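Chapter 4
Work Surfaces and Mats

Most work done by hand is done on top of something. A table holds the job at the right height and keeps the parts from rolling away. Many tables, though, are too hard, too slick or too bright to work on directly. A mat laid over the top changes how the surface behaves without changing the table.

This chapter deals with mats for tables and benches. It covers the common materials, how to choose a size, how to lay a mat so that it stays put, and how to clean it. Shelf liners and floor mats are left for later chapters.

Color is the first thing people notice about a mat, and it matters more than they expect. A white tabletop under strong light throws much of that light back at the person working. Small pale parts are hard to find on it. A dark mat with a dull finish cuts the glare and makes the edges of light objects easier to see.
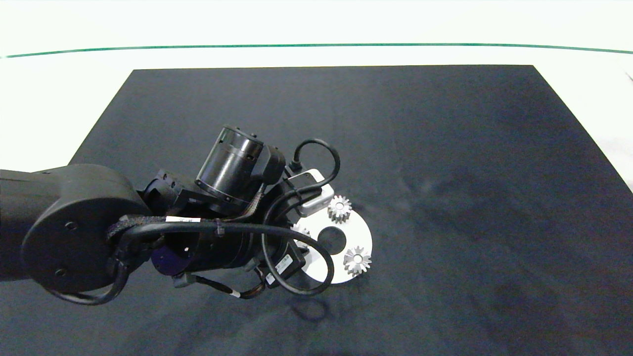
Dark mats have a drawback. Dust, skin oil and chalk all show up on them as gray smudges, and a crease catches the light even when it is too shallow to feel. Smudges usually come off with a damp cloth. Creases take longer. A mat that was shipped folded may need a night or more under a flat weight, while one that was shipped rolled will often settle after a few hours with the curled side down.

Size comes next. The mat should cover the area where the hands move, and a strip of bare table can be left along one side for tools and papers. At the Clendthorpe workshop, whose benches are used in several exercises in this book, the rule is to leave at least 3 inches.

Before you read on, measure a table you use often. Write down its length and width, and mark on a sketch the part you work on most. You will need the sketch for Section 4.3.

Key terms: mat, matte finish, glare, crease, working area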